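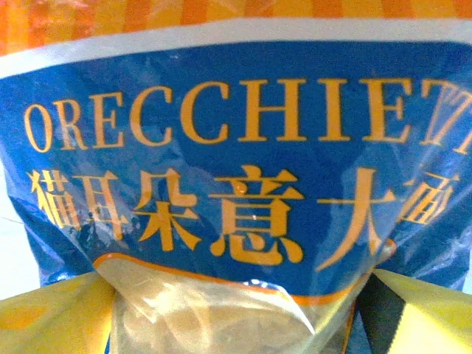 Budget for the gripper before you budget for the arm. Wish I'd done it that way round. Most first-time buyers (us included) spend weeks comparing arms, reach, payload, warranty, then chuck whatever fingers are left in the catalogue onto the order at the end. Bagged dry goods will punish you for that. A bag of orecchiette is glossy film, creased all over, lumpy inside, and when two fingers pinch it from the sides the plastic bunches up between them. The printing goes with it - letters slide round the curve, a fold lands on a character, glare sits on the blue. So anything that has to read the label needs to be in the budget too, and the lights, and someone's time to fiddle with the lights.

Tips for anyone pricing a small pick-and-pack bench for a food shop or co-op kitchen. Written quick between orders, sorry for typos.

Start with the worst item on the shelf
Not the nicest box. Grab the floppiest, shiniest packet you sell and take it to the demo. If the rep wants to use their own cardboard cube, let them, then hand over yours. Watch the fingers close. Ask to see it again with the bag turned side on. Then upside down.

Write the shelf list first
One line per product. Weight, width when full, film or box, where the label is, does it have a window. We did ours on the back of a delivery docket and it still saved an argument later. Imported stuff with labels in two languages gets its own line, becuase whatever software you pick has to cope with both or you fall back to barcodes. Barcodes are fine. Just find out which side they're on.

Quotes
Get 3. We asked Nellavo, Fudow and Hegarty for the same bench, same list, same week. They came back in three different shapes and you can't compare them like that. Make your own sheet and copy their numbers into it:
Arm
Fingers, plus one spare set
Wrist camera and bracket
Lighting
Mount or table
Safety gear and sign-off
Freight
Training
Yearly support
Anything blank, ring and ask. Blank never meant free for us.

Our gap between the cheapest headline price and the cheapest real price was $2,280. Nearly all of it freight and brackets. Brackets!

Fingers
Buy wide and flat for bags. Narrow ones are great on jars and hopeless on film, or they were for ours. Soft pads wear, so ask what a replacment set costs and how long it takes to land here. Hegarty had them on the shelf, Fudow needed 11 business days. That's a long time to be packing by hand again.

Colour matters a bit. Pale fingers show dirt, good for a kitchen, you'll wipe them. Check they can handle whatever cleaner you already use - ask for it in an email.

Cameras
Close up is not always better. When the camera rides at the wrist the packet fills the view and you lose the end of the product name. Fine for checking the grip, less fine for knowing which pasta you've got. Price a second fixed camera overhead even if you leave it out of round one. Leave a spare port and a spare bit of frame for it.

Matte black card behind the lamp side. Costs nothing. Try it before paying for a fancy light.

Bench
Measure the doorway. Measure it again with the door on. Ours went in through the loading side after the legs came off.
Power point on its own circuit, not shared with the fridge. Get the sparky's quote in the same sheet.
Leave room for a person to stand and top up the bins without leaning over the arm.

Rent or buy
Stavach do monthly hire and part of it comes off the price if you keep the thing. Read how much and for how long. Hire over your messiest month, for us that's October when the Christmas hampers start, and you'll know.

Timing
Order to first packed bag was 38 days here. Put double in the plan and don't sell off the old packing table yet.

Small stuff people forget
Labels for cables
A bin for dropped packets, burst bags happen
Insurance, ring them before delivery
Spare fuses
A logbook, paper, on a string. Write down which product, which way up, what went wrong
Who gets the phone call when it stops mid-order

Will add a bit on conveyors once ours is bolted down - still waiting on feet for it.

Updated 2020-09-07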